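Lab 4: Bedside Cabinet Task (simulation)
Module handout, revised March 8, 2024. Set by Forough Sharifi.

Work in pairs. Load the Hoder bedroom world and check that both arms respond before you start a run. Each run is limited to 200 seconds of simulated time. Log joint positions for both arms at 40 Hz. The wrist view is saved separately.

Drawer state must be read from the simulator at the start and end of each run and entered on the sheet.
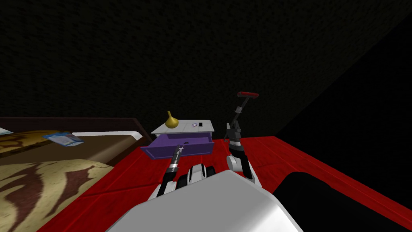
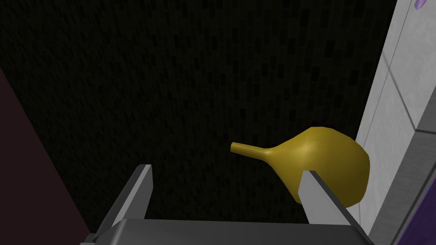

Wrist view, gripper open, yellow object in range.
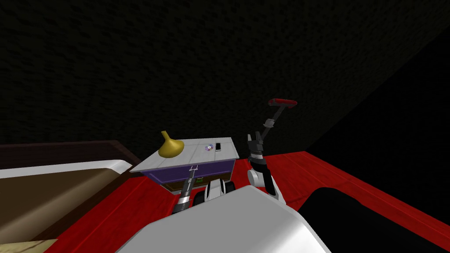 Damián Tapia: we lost marks last time for logging only the arm that touched the drawer. Log the idle one as well, even if it never moves, or the replay script stops at line 181.

The script has not been changed, so this still applies. Submit the log, the sheet and one page on grasp approach. State the gripper opening you used and how you chose it. Runs that knock an item off the cabinet top are still valid and should be submitted.

Maximum mark 22.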